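13 December 2021
By Fasil Beyene
4 comments
32 shares

Two-arm cell, walkaround after the collision fault

OK so this one's a bit longer than my usual checklist, sorry! The left arm on the Madigan cell faulted out mid-reach and the right one kept going, and I want my notes in one place before January, when the Zavix folks come back and ask me what I did.

1. Power and stop button. PASS
Hit the stop, both arms held. Hit it again with the left one stretched out (the pose I was worried about) and it held there too.

2. Fault log. COMMENT
The log shows a torque limit trip on the left wrist, then a gap of 300 milliseconds before the right arm got told anything. That's way too long for my taste. They're supposed to stop together, and I've written to Villia about the handoff setting.

3. Finger clearance. FAIL, then PASS
My guess is the fingers touched when both arms went for the same spot. I reran the reach slowly, with the objects left out on the floor of the cell so it would be a fair test.
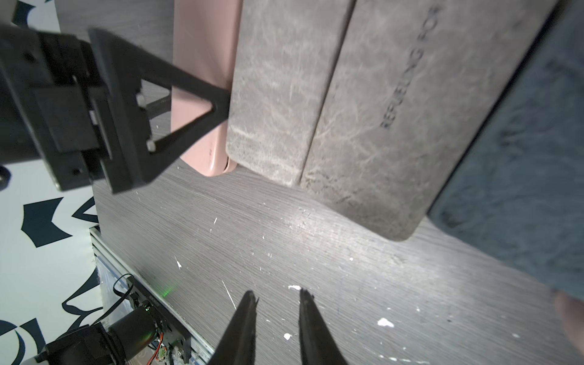
The keep-apart distance in the settings file had gone back to zero after the last update, so of course neither arm thought it had a neighbor. I put it back to 32 millimeters and ran the slow reach again, and this time the left arm waited its turn like it should. I'd still like somebody else to check that number after every update, me included on the days I'm in a hurry!

4. Finger pads. COMMENT
One rubbery tip is a little frayed. It still grips fine, but I've ordered a set from Jandside and I'll swap them all together.

5. Cables. PASS with a note
Moved each arm through its full range by hand, power off, and watched the loops. Nothing snagged, nothing pinched at the elbows. The loop on the right arm does swing pretty wide over the phone cases, so keep tall stuff out from under it.

6. Full-speed run, both arms. PASS
More than 700 cycles with no trips. I stayed by the stop button for the first stretch and then (I admit it) got a coffee and watched from the bench. 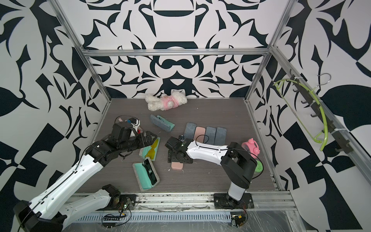 7. Still open
- Villia to answer on the stop delay. Until then, half speed only when you run both arms.
- New pads from Jandside.
- Recheck the base bolts on both arms. I ran out of time.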